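栏目：创客与自动化 ＞ 工坊论文选读

作者：Lợi Âu、Nga Hứa　　3月21日

4.2 料箱与工作台的搭建

抓取实验在Prakent共享工坊内进行。机械臂为KUKA工业臂，料箱为敞口矩形灰色金属箱，置于臂的前方。箱沿以棒式夹具夹持，便于在更换物品组后拆下清理。早期版本用螺栓固定，每次重新定位需再做一次手眼标定，后改为现方案。

线缆沿臂体外侧敷设，以扎带成束，在末端关节处留出弯曲余量。余量过小时，腕部转动会牵拉接头；过大则线束垂入箱内，遮挡夹爪附近的点云。Olline规划器将线束近似为固定半径的胶囊体，未建模其形变。

物品取自工坊日常用具，包括手工刨、透明胶带和扁平红色塑料盒等（图3）。物品库共74件，每轮试验从中抽取5件，由操作者随意放入箱内，不作排列。共执行抓取626次，成功477次。失败多见于贴近箱壁的物品：箱壁倾斜，窄形夹爪下探时可行姿态较少。

图3　料箱、夹爪与部分试验物品 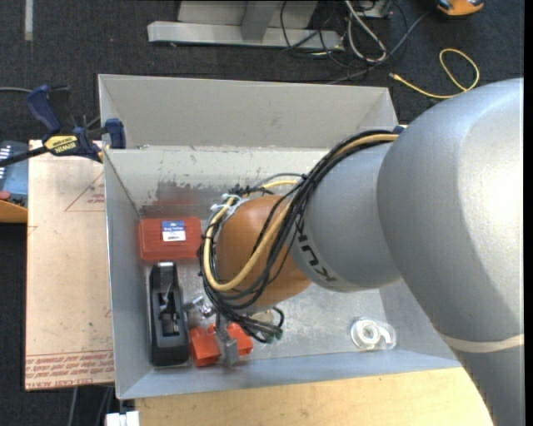
针对贴壁情形，规划器增加了一个推移动作，先将物品拨离箱壁，再重新采样抓取位姿。该动作的参数由人工设定，对重心偏置的物品尚不稳定，相关结果见4.3节。

相关文章
Parsa夹爪指尖的打印与装配
Gemham：小型工坊的手眼标定流程
11月工坊设备更新记录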